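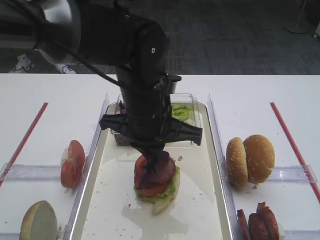
Onion going on. Burger cell, shared workshop, February.

1/ Some of you asked how the burger build is going. It is going slowly, but it is going. I write a few posts now so I do not forget what I learned.

2/ The side stations took me the longest. Every slice must stand upright, so the fingers can take it by the faces. My first holders were cardboard and they became soft. Now it is clear plastic, with a red rod on each side to keep the angle.

3/ Tomato, buns and meat all stand on edge. Only the vegetables in the box are a free pile, and this is where most of my time disappears. You cannot teach one fixed point for a pile.
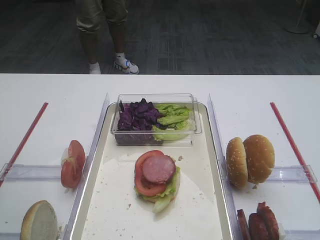

Kyung-tae Geum asks why I don't cut the cabbage longer, so that the fingers always catch something. I tried it. Long pieces hang down and pull the neighbors with them, and then half of the box wants to travel to the burger. Short is better for me.

4/ Numbers, for people who like them: 277 tries logged until now. Of these, 54 I threw out because I had changed a holder in the middle and the log was not fair anymore.

5/ Gianni Santoro lent me his notes from the Jekberg build. Best advice in them: go down slowly for the last 2 cm, close, wait a moment, then lift. I was too impatient with the waiting. 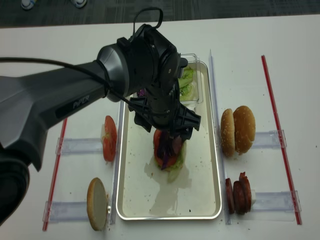 6/ The wait costs me time on every layer, but I accept it. Before, I lifted at once and the tomato slid away together with the cabbage. I also made the closing force smaller for soft things — bread does not forgive.

7/ Crumbs are a small problem of their own. I wipe the finger plates between runs now, and I should have started this much earlier.
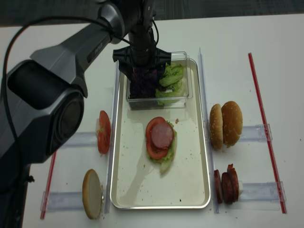 8/ Next job is the order of layers. I keep it in a simple text file, one line for each layer, so I can change the recipe without touching the motion part. When the file is clean I will share it in the Vilevari group.

9/ Still open: the top bun. It rolls a little when I release it. If somebody has a good trick for round things on a soft stack, please write to me.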